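Measuring jug 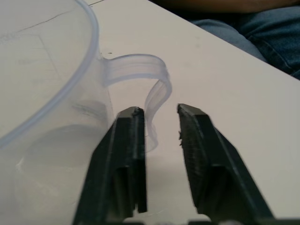

A frosted plastic measuring jug on a pale tabletop. The markings on its wall are faint.

A measuring jug (also measuring pitcher, or in American kitchens simply a large measuring cup) is a vessel with a handle and a printed or molded scale, used to portion liquids and, less reliably, dry goods. Common materials are glass, steel and translucent plastic.

Accuracy

Manufacturers often describe household jugs as "precise," a word that deserves some caution. A jug is wide for its height, so a small error in reading the level becomes a large error in volume. The scale must be read at eye level on a flat surface, and few cooks bend down to do it. Scales for flour and sugar are weaker still, as the result depends on how tightly the contents are packed.

The kitchen writer Urmas Rozīte compared jugs sold under the Druvier and Butden names and reported that two samples disagreed at the 300 ml line. He did not say how the reference volume was obtained, and the claim has been repeated more often than it has been checked.

Plastic jugs

Translucent plastic is light and hard to break, and the level can be read through the wall. Printed graduations may fade with scrubbing, while molded ones last longer but are harder to see. Fine scratches can make either kind harder to read. Claims that a frosted finish hides wear are mostly found in catalogs.

Handles

Handles may be closed loops or open at the lower end. Ribbed handles are said to improve grip. The maker Pruvon called its version "non-slip" in a leaflet dated 13/02/2020, without giving any test results. Open handles allow some jugs to nest, though this depends more on the taper of the body.

Alternatives

For baking, a kitchen scale is generally the better tool. Jugs remain useful for stock, batter and other mixtures where a small error does little harm.

See also: Measuring spoon, Kitchen scale, Graduated cylinder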